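Minutes, shared kitchen, Tollura House
Sun 9 January, in the upstairs sitting room, started late

**Present:** Inmaculada Aranda (chair), Rosine Perrin, Zhiqiang Shi, Guoqing Lü (minutes)
**Apologies:** Shirin Golestani, who sent written comments, read out under item 3

## 1. Last minutes

Approved with one change. Rosine did not "agree to look into" shelving at the last meeting. She said she would look at the price of shelving, and she has, and see item 4.

The action on labeling the fridge shelves was carried over again. I note for the record that it has been carried over since August and that we keep writing it down as if that were the same as doing it.

## 2. Kitchen money

Balance in the kitchen account is $667. Zhiqiang would like it left alone until the dishwasher has been looked at. Inmaculada asked if there was any sign that the dishwasher was about to fail. Zhiqiang said no, but it makes a noise. Rosine said it has always made the noise.

Agreed to spend no more than $30 before the next meeting without asking everyone first.

## 3. The back counter

This took up most of the evening.

Inmaculada's proposal, sent round beforehand, is that the back counter be cleared down to the cutting board and that everything else go in cupboards. Her argument is that people who cook at the same time need somewhere to put a plate.

Shirin's comments, in full: "We cleared the counter last year and it was all back in a week. I don't mind doing it again but please let's not pretend it's a new idea."

Points made:

- The big board in the middle stays. No one wanted it moved. Zhiqiang asked that it be oiled now and then, and was asked if he was offering. He is, apparently.
- The toaster oven and the two-slot toaster do some of the same work. Rosine thinks we need one of them. I use the toaster every morning and said so. Zhiqiang uses the toaster oven for fish. No decision, and I don't expect one.
- The towel on top of the toaster oven. Inmaculada wants it on a hook. I agree with her about this one. A cloth on something that heats up is a poor habit, however long we have been getting away with it.
- The power cord at the left end should be tucked back along the wall with its plug, so it stops taking up counter.
- The row at the back was discussed at length. The container of beige stuff has no known owner. Rosine believes it is flour. Zhiqiang believes it is the Draltero protein mix somebody bought and gave up on. It was suggested that one of them taste it. Neither would.
- The dark gray canister has no lid that anyone can find. Either it gets one or it goes in the cupboard.
- The black pot with the spatula in it stays by the backsplash. Inmaculada would have liked it in a drawer, but the drawer is full, and the drawer is a separate meeting.

Zhiqiang said a clear counter is nice to look at for as long as nobody cooks on it. Inmaculada said that was not an argument against clearing it. I have recorded both remarks at their request.

Vote on a two-week trial of the cleared counter: 3 for, none against, Zhiqiang abstaining. The toaster and toaster oven are exempt for the length of the trial, which to my mind leaves a rather smaller trial than the one proposed.

The counter before the trial:

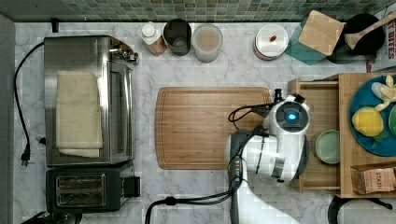
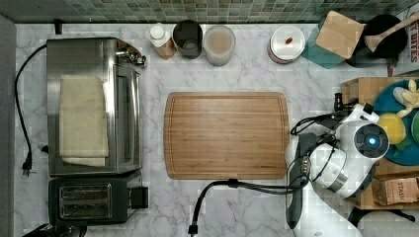 ## 4. Shelving

Rosine has a price from Covport for a wall shelf to go in the pantry. It is well over the limit we had just agreed under item 2. She also pointed out that the shelf is advertised as holding "up to 1,000 items," and asked what size of item they had in mind. Left on the table.

## 5. Actions

- **Inmaculada:** put up a hook for the towel.
- **Zhiqiang:** oil the board. Find out what the noise is.
- **Rosine:** settle the beige container, or throw it out.
- **Guoqing:** tuck the cord back; look for the canister lid, without much hope.
- **Shirin:** fridge labels (in her absence; she may object).

Next meeting when the trial ends. Inmaculada will pick the evening and send it round.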